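Robotics Workshop, Unit 3: Two Arms, One Bag
Course handout, Bravgate Evening Program

Welcome back, everyone, and thank you for the thoughtful notes many of you left after the last unit. I read every one of them (yes, even the long one about chair height), and I've tried to slow down where you asked me to.

In this unit we move from one arm to two. Up to now your projects have been built around picking a thing up and putting it down, and you've become good at it! But a bag is a different sort of creature. It folds, it slides, it closes up when you let go of it. One gripper has to hold the bag open while the other goes inside, and the two have to keep out of each other's way the whole time.

Before you come to the lab, please read the Grurkdale chapter on shared workspaces, at least as far as the part on reach. It's a little dry, but the drawings are lovely and they will save you a good deal of head scratching.

How the session runs

You'll work in teams, with one person on each arm and the rest keeping the log. Each team gets 70 minutes at the table. Start with the holding arm. Take the bag by its edge, high up near the mouth, and give it time to settle before you bring in the other arm. Then come in low and slow from the opposite side. Most of the trouble in this task happens in the last little stretch before the fingers reach the snack, so please don't rush it.

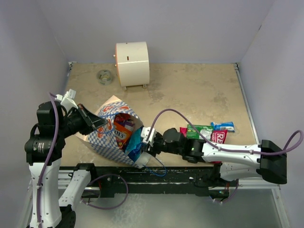
Crinkly wrappers are harder than they look. They shine, they crumple, and they change shape as soon as a finger presses on them, so a grip that was fine on the last try may be no use at all on the next one. Write down what you tried as well as what you got. The Bennani log sheet has a column for this, and I do read it.

Keep an eye on the cables, too. When an arm stretches out a long way, its cable goes with it, and a loop can drift over things you were hoping to reach next.

For homework, save 8 of your runs to the Bunlow folder and write a page on the one that puzzled you most. Bring it to our next meeting, and bring your questions with it.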